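When the Bin Walks Away: Fixing Missed Picks That Get Worse All Day

I wrote the original version of this on the Jitport forum in June, and enough people have messaged me with the same problem that I figured it deserved a proper page. If your arm picks beautifully in the morning and is scraping the bin walls by lunch, pull up a chair, because I lost most of a week to this and I'd love for you to lose an hour.

Our cell is a pretty ordinary bin-to-bin setup. Two metal bins, one arm, move stuff from one bin to the other and back again, forever. The software side is Plater, which takes a look at the bin, picks a grasp, and checks the approach against a stored model of the walls. Remember that last bit. It's where all my trouble came from.

What it looked like

The first sign was a protective stop. Then another one. The arm would go down for something close to a wall, touch metal, complain, and sit there waiting for me. I'd clear it, it would run happily for a while, and then it would do it again. I checked the log over one run of 3,000 attempts and found 181 stops, nearly all of them in the second half. Objects out in the open floor were fine. Anything tucked in a corner was a coin toss.

So of course I blamed the vision. I redid the hand-eye calibration (twice!), I fussed with the lights, I swapped out toys that I thought were too shiny. Every one of those things "worked," in the sense that I restarted the cell and it ran well for a bit. If you take one thing from this page, take that: I was resetting the bins each time I restarted, and the reset was the fix. I just didn't notice I was doing it.

It was Nusrat Munshi who spotted it. She laid a straightedge on the table next to the bin and asked me when I'd last measured where the thing was. It had crept 8 mm from where Plater thought it was. Every light brush against a wall had pushed it a little, and every little push made the next brush more likely. You can see how that ends.

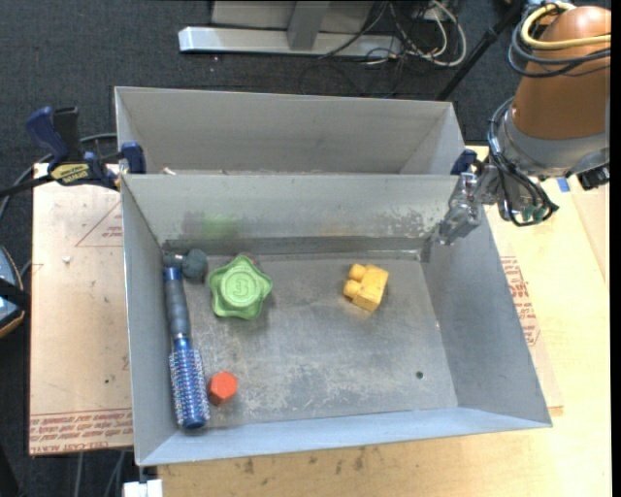

Hairbrush along the left wall, block by the front, and clamps where the two bins meet.

Before you touch anything

Stop the arm properly. I mean pressing the stop, then locking out the controller, and keeping the key on you while your hands are in there. A paused program is still a program, and ours will happily resume from the tablet across the room. Jahangir Gazi got a bruised knuckle out of exactly that, and he was only straightening a bin. He's fine, he's still grumpy about it.

Take everything out of both bins. It's tempting to leave the objects in and work around them, but you'll be pushing on the metal and it's easier to see what moves.

Step 1: Find out whether you have this problem

Put a strip of masking tape on the table along two sides of the bin, snug against the metal. Put the objects back, clear the area, unlock, and run 40 picks with the speed turned way down. Then stop and lock out again and look at the tape. If you've got a gap on one side, or the metal is riding up over the tape on the other, your bin is moving. If nothing has shifted, your problem is somewhere else and you can skip to the calibration pages with my sympathy.

Look at the metal too. Scrapes bunched up in one spot on a wall are worth a note. Ours were all over the place, so they didn't tell me much.

Step 2: Clamp the bins to each other

We use bar clamps across the shared rim, one toward each end. Snug them up until you can't twist one bin against the other by hand, then quit. Sheet metal bends! I cranked the first one down like I was gluing a table leg and put a bow in the rim, and then I had a wall that was the wrong shape as well as in the wrong place.

Check where the clamp sticks out. A handle or a bar that sits above the rim is now something the arm can hit, and your collision model doesn't know it exists. I added a plain box around each clamp in Plater, oversized on purpose.

Step 3: Stop the pair from sliding

This is the step I skipped the first time. Clamping two bins together gives you one heavier bin that slides a bit slower. You still need to fix it to the table. I screwed wooden stop blocks to the tabletop against the outer sides and put a sheet of the grippy Sikder matting underneath. If you can't put screws in your table, Ditix sells low-profile edge stops that clamp on, and I've heard good things, though I haven't tried them.

Push on each corner with the heel of your hand. Rock it. If anything gives, go back.

Step 4: Measure again and update the model

With the arm in hand-guide mode at its slowest setting, touch off the four inside corners at the rim and enter those points. Don't reuse your old numbers, even if they look close. And if your walls slope like ours, touch off near the floor as well. I'd modeled mine as straight up and down, and that was costing me corner picks all by itself.

Step 5: Make the cell tell you next time

I now have two consecutive wall contacts trigger a full stop and a message, and the auto-retry is switched off. The auto-retry was the real villain here, since it kept shoving a bin that was already out of place. I also added a touch-off on one corner at the start of every run. It takes a few seconds. If the reading is off by more than 2 mm, the run won't start.

Updated Tue 24 April: a few people asked whether a softer gripper would make all this unnecessary. I tried softer fingertips for a while. The stops went down and the bin still crept, only quieter, so I'd do the clamps and blocks first and play with fingertips after. If yours still moves after Step 3, post a photo of the underside of your bin in the Jitport thread and I'll take a look when I get a chance.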